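**Ticket 79 - left/right gripper mismatch on soft items, Pelcombe bench**
Opened by: Golnar Naseri
Assigned: Christos Psarras
Status: open, waiting on parts
Date: 2026-02-27

### Problem

Comparing the Golard fingers against the old Storkham set on pillows and cloth. Same arms, same controller, same chair task. Left side closes fine on command. Right side stalls short of the target and throws `grip timeout` after 120 ms. Doesn't matter which item. Doesn't happen with nothing between the fingers.

Head camera is also a pain. Any time the base turns while the arms are out, the picture smears and the grasp picker loses the edges of the cloth. Separate problem I think, but logging it here so it doesnt get lost.

### Tried so far

- Swapped the finger pads left to right. Fault stayed on the right.
- Reseated the right cable at the wrist and again at the elbow. No change.
- Dropped closing speed to 58 percent. Timeout comes later, still comes.
- Power cycle, both arms. No.

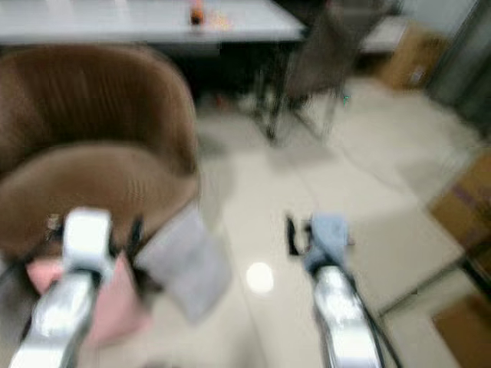 Exposure on the head cam was on auto for all of the above. Glossy tile plus ceiling light, so it hunts. Locked it after lunch and the still views got better, moving ones not much. Pink cloth against the brown chair is easy for the picker, the gray one is hit and miss.

### Reply - Christos

Did you reload the force table after changing fingers? The Storkham numbers are way too low for the Golard ones. The controller thinks it has hit something hard and backs off. Would look just like a stall. Check the right arm file, not the shared one - Szczepańska's script writes them separately and it has skipped one side before.

### Golnar again

OK so right arm file was still the old one. Reloaded. 9 runs on the gray pillow at the chair front, right gripper pressing in near the middle and pinching the fabric. Timeout gone on most of them, two still failed. Both when the fingers went in flat and had no fold to grab. Going in at a tilt seems to help, need more runs before I'd say so.
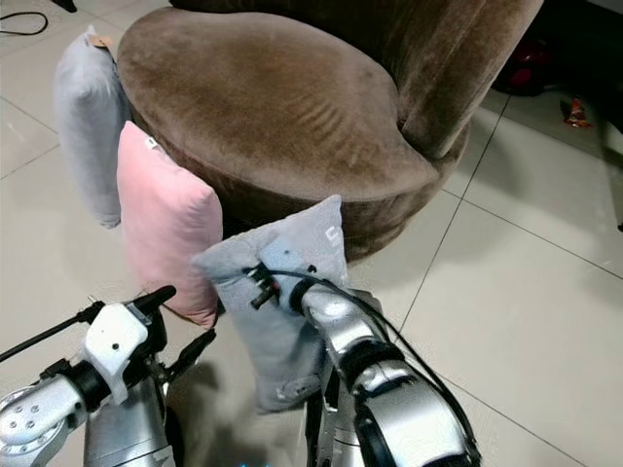
*Last changed: 2 July, G. Naseri*

Left open on purpose. Remaining:

- [ ] New pads for the right gripper, on order from Storkham
- [ ] Cable slack on the right arm. It arcs out wide, want it clipped before anyone runs the full reach test
- [ ] Pink pillow with the left gripper, same settings, for a fair compairison
- [ ] Fixed short exposure on the head cam, then redo the base turn
- [ ] Christos to fix the script so it writes both arm files or stops with an error

If you pick this up, save the current right arm file first - don't overwrite it, it's the only good copy.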